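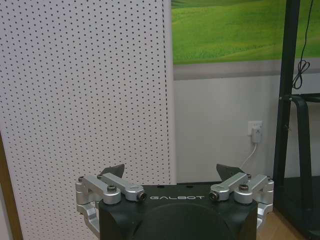 Stale Air in Small Rooms
Group project report, Bitlow College, Intro Environmental Science, September section

1. Why we picked this

Everybody complains the study rooms in Foda Hall make you sleepy. Wanted to see if the air had something to do with it or if it's just the reading. Carbon dioxide builds up when people breathe in a closed room, so it's an easy stand-in for how much fresh air gets in. Easy to measure too, the department lends out Nirno meters.

2. What we did

Put a Nirno meter on the table at sitting height, away from anybody's face. Logged a reading every five minutes. Two rooms in Foda, one in the Maes building. Door shut for the first hour, then open for the second. Same people both hours, same seats. Meter was left outside for a while first to make sure it settled near the normal outdoor level. Windows don't open in Foda so we couldn't test that there, only in Maes.

One mistake: on Monday we forgot to write down when the door got opened, so that run is out.

3. Results

Foda, smaller room: started at 800 ppm, past 2000 by the end of the closed hour. Foda, bigger room: slower, same shape of curve. Maes: went up and then kind of leveled off, we think there is a working vent in the cieling but couldn't find a grille. Opening the door brought the small room down fast at first and then it dragged.

We had one reading of 4000 and threw it out. Somebody was leaning over the meter to read it.

4. What about air cleaners

A lot of people we talked to figured an air purifier would fix a stuffy room. A filter type catches dust and pollen but carbon dioxide goes right thru it. You still need outside air. We would of liked to run a side by side but ran out of weeks.

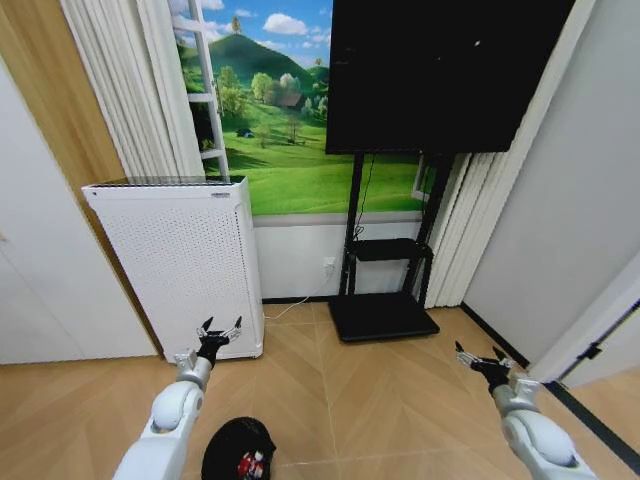 One classmate said after our talk that the stuffy feeling is probably heat more than CO2, and that we should have logged temperature in the same spreadsheet. Fair. The meter even has a temperature setting and we never turned it on. The two go up together in a closed room with people in it, so from our data there's no way to split them.

5. Problems

Small sample. Everyone knew what we were testing, so the sleepiness scores (1 to 5, filled in at the end of each hour) are not worth much. They're in the appendix anyway. Also the two Foda rooms share a wall and a hallway, so not really independent.

6. If we did it again

Log temperature. More buildings. Don't let people see the meter. Ask facilities for the vent schedule before starting, we asked after and got it the day this was due. Floor area should be measured with a tape too, we went by the room list and the small one is listed at 200 square feet, seems big.
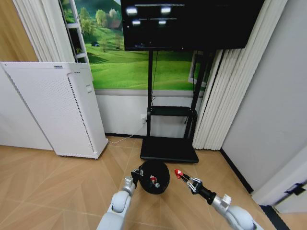
Fig. 3. Small room with light wood-look flooring.

Appendix: sleepiness scores, raw log, room list. Spreadsheet turned in seperately.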